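Section 4: Your first shift with the Benell cell

Okay, you've got the cell bolted down and powered up (if not, go back to Section 3, I'll wait). I packed drinks by hand for years before we switched, so I wrote this part the way I wish somebody had explained it to me!

1. Put the crate on the work surface and load the cans standing up, tops facing you.
2. Check that both grippers are open before you touch the start key.
3. Step back and run one slow cycle. Watch the fingers near the crate corners, that's where I always got snags.
4. Log the run under your own name. Farzana Awan reads those logs every shift and she will come find you.

Note: your job title changes to cell tender once you've signed off 19 runs. You still rotate to the dock, same as before.

Caution: never reach over the rails while an arm is live, even for a tipped can. Hit pause first. Trefor Nicholas has the spare pause key if yours goes missing.
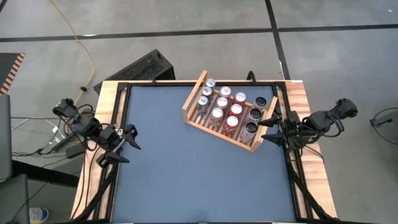 Do I still have to lift full crates once the cell is running?
You do for now, but only onto the table and off again, and you can ask for a second person any time.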